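# Questions people keep asking about the Drosine result

Kept by Dong-hyun Hong. Last edited 10/16/22. Send corrections to me and leave the people who ran the robot alone, they have enough mail.

### What was claimed?

That a two-arm policy trained on teleoperated demonstrations does better at tabletop cleanup when each wrist camera gets its own encoder. The usual setup shares one encoder across both wrists. The method is called Drosine. The write-up by Seo-ah Jeon and Khải Lò reports a clear gain over the shared version.

### Do you believe it?

I believe the numbers were recorded as reported. I'm less sure they mean what the abstract says they mean.

### How much data was used?

There were 202 demonstrations, all from one robot. Of those, 47 were held back for validation, and the text never says how they were picked. If they came from the same sessions as the training set, the validation loss tells you very little.

### How many trained models?

Three seeds per method. The best seed of the baseline beats the worst seed of Drosine. You have to go to the appendix to find that out.

### Isn't cloth the hard part?

Cloth is what everyone wants to talk about. A cup has a handle and a shape that stays put. A rag folds differently each time you drop it, so a wrist view ought to help, and a wrist view that isn't averaged with the other arm's might help more. That's the argument, anyway, and it's a fair one. 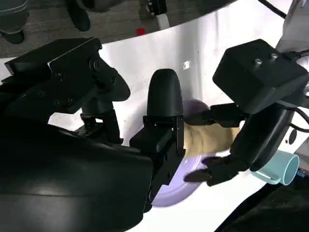
My trouble is with the scoring. A trial counts as a success if the cloth ends up off the plate. Dragging it, flinging it, or taking the plate along for part of the ride all score the same as a clean lift. Two policies with very different habits could land on the same number, and the gap between them could come from one learning to drag.

### Could the gain just be extra parameters?

Yes. Two encoders hold more weights than one. A shared encoder of matching size was the obvious control and it wasn't run. A-yeong Min asked about it in September and was told it's planned.

### What about the Clukau baseline?

It was retrained with default settings. Drosine got a learning rate sweep over five values. I don't think anyone was trying to cheat, but I wouldn't put those two bars side by side in a talk.

### Has anyone outside the group repeated it?

Do-yoon Pyo tried on the Sisura arms and got a smaller gain, small enough that I'd call it a tie. His cameras sit at a different angle, so the authors can fairly say it isn't the same test.

### Should I switch my own setup over?

If you have spare GPU memory, try it. It's a short change to the config. Run the size-matched control while you're at it and send me the result, whichever way it goes.

### What would change your mind?

Randomized order of trials, a scorer who doesn't know which policy is running, and a success rule that separates lifting from dragging. Videos of the failures would help too. The project page only has successes.

### Are the checkpoints public?

The Drosine ones are. The baseline checkpoints are "available on request." I've requested them.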